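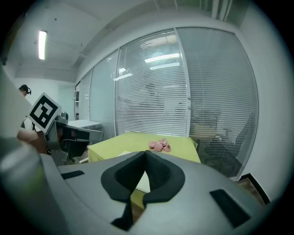 Tablecloth drop, how much is too much?

retside_annie
Okay, I'm hosting my sister's birthday dinner in December and I've been going back and forth on tablecloths for two weeks now. My table is 40 inches wide and I found a cotton one I love, but it would hang down 16 inches on each side. My mother-in-law says anything past the seat of the chair is for weddings. I kind of like the long look? What do you all do at home?

skarleygirl
Long all the way! I did floor length for Thanksgiving one year and everybody loved it. It hides the ugly table legs, too (mine are a crime).

Zihan Zhong
I have to disagree with skarleygirl, sorry. Floor length at a real dinner with real people means somebody steps on it when they get up for more potatoes. We lost a gravy boat that way. I stick to 10 or 12 inches and call it done.

retside_annie
Oh no, the gravy boat!! There will be kids at this one so floor length is out. But 16 isn't anywhere near the floor, right?

Giang Khương
16 is fine. It lands pretty much in your lap, so you get a little extra napkin out of the deal. What fabric weight is it? Thin cotton at that length flaps around every time the back door opens. I sew a strip of heavier stuff into the hem and it behaves.

Zihan Zhong
In your lap is exactly what I don't want. You cross your legs, the cloth comes with you, there goes the wine.

Giang Khương
Then don't cross your legs at dinner lol. I've had mine at 15 or 16 for years and never lost a glass.

draneo41
Has anybody asked about color? I went with mustard once and it hid every single stain, turmeric included. White is for people who enjoy laundry. Also wash it BEFORE you measure, mine shrank 2 inches on the long side the first time through and I was not happy.

skarleygirl
Yes to washing first. And iron it on the table with a towel underneath, so much easier than fighting the ironing board.

Zihan Zhong
You'll wreck the finish doing that. Please don't iron on a wood table.

skarleygirl
Thick towel, low heat, never had a problem!

retside_annie
Mine's laminate so I'm not going near it with an iron. Ordered the cotton one last night, and I'll wash it as soon as it gets here. Giang, what do you use for the hem strip?

Giang Khương
Old denim, cut about an inch wide. Go slow at the corners.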